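Usance Hand Gripper Guide
Section 3: Recording a Folding Demonstration

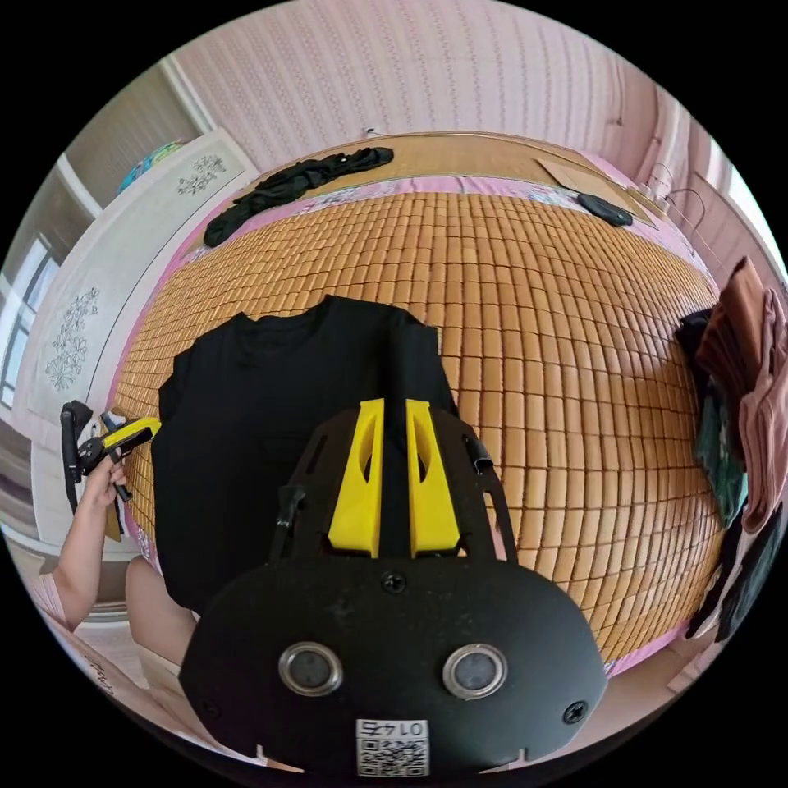 3.1 Before you start
1. Lay the T-shirt flat, neckline facing away from you. A bed will do.
2. Hold one gripper in each hand.
3. Start a new session and type the task name. "Shirt" is a task name. "Shirt again ugh" has to be renamed later, usually by Ismail Zaki.

3.2 Recording
4. Close the yellow fingers on the edge of the fabric and lift a small fold.
5. Fold at the pace of someone paid by the hour. The robot copies your hurry along with everything else.
6. Put the shirt down, open both grippers, and hold still for 3 seconds.

Note: If you drop a sleeve, pick it up and carry on. Recoveries are worth keeping. Swearing is not recorded.

Caution: Keep loose sleeves and hair clear of the fingers. They can't tell your cuff from the laundry.

3.3 If the session won't save
Error 1613 means the storage is full. Error 2320 means you pressed Stop twice.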